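4.2 Passenger counts and the claimed shift from car to tram

The operator's case for the Posik extension rests on a single figure: 1232 boardings on an average school-day morning in October, against a forecast of 550. On its face this is a line carrying more than twice the traffic it was built for. We think the figure is weaker than it looks, and this section sets out why.

First, the forecast was low. The 550 boardings came from a household survey carried out before the Mohammadi housing blocks were occupied, and it left them out. Arellano, who reworked the model after the route was fixed, warned that the survey zone stopped two streets short of the terminus. His note was attached to the planning file but does not seem to have changed anything in it. Beating a forecast that ignored the largest block of likely riders tells us little about how well the line performs.

Second, a boarding is not a trip. Until the extension opened, a passenger from Posik to central Grorkville rode one bus. The same passenger now takes a feeder bus to the terminus and boards the tram there, and the operator's totals add the two together. Chacko and Saludo raised the same objection to the counts on the northern branch, where through buses were also cut back on opening day. The operator replied that transfers were "broadly offset" by fare evasion. We have found no working behind that reply.

Third, the gates. Sultel supplied the ticket readers at all stops on the extension, and the readers log a tap whether or not it is accepted. A rider who taps twice on a slow reader can therefore appear twice. The contract allows for a correction, but the correction factor was set in the laboratory and we could not obtain the test report. Urbonaitė (personal communication) believes the error is small. It may be. A small error that always points the same way still deserves a line in the published tables.

To get some idea of who was riding, we handed out a one-page form at the terminus and at the two stops before it, between 6:30 and 9:30 a.m. We had 3573 usable replies. The main question asked how the rider had made the same journey before the tram opened. Most named the bus. Former drivers were a clear minority, and many of them added that they had been given a lift, which takes no car off the road if the driver still makes the trip. 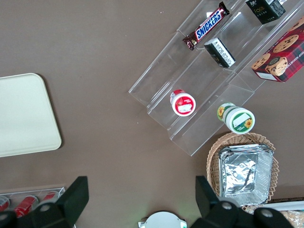

Figure 3. Tabletop with a clear tiered stand, a Snickers bar on its highest tier.
Vol. 18, No. 2

The form had faults of its own. It went only to people already on the platform, so it says nothing about those who gave up on public transport when the direct bus was withdrawn. Kartha has argued that this group is too small to matter. Her evidence is a telephone poll of 100 residents, taken in the summer holidays, and we would not put much weight on it in either direction. Our own replies are also thin for the last half hour, when the platforms were busiest and people had the least patience for paper.

Road traffic ought to settle the matter. If drivers had moved to the tram in the numbers claimed, the Posik road should be quieter in the morning peak. The city's loop counter on that road was out of service for most of the period, having been dug up during the track work and put back in a different lane. The operator compares the two positions as though nothing had happened. We do not, and so we have no before-and-after figure to offer.

What can be said is limited. The extension is well used, and some of its riders used to drive. The step from there to a large shift out of cars depends on counts that include transfers, readers that may log some riders twice, and a forecast that was bound to be beaten. The second extension is now being costed with the same method and, as far as we can tell, the same survey zone.

4.3 Journey times

The published timetable shows a saving of nine minutes end to end. It is measured from the terminus, and leaves out the feeder bus and the wait between the two.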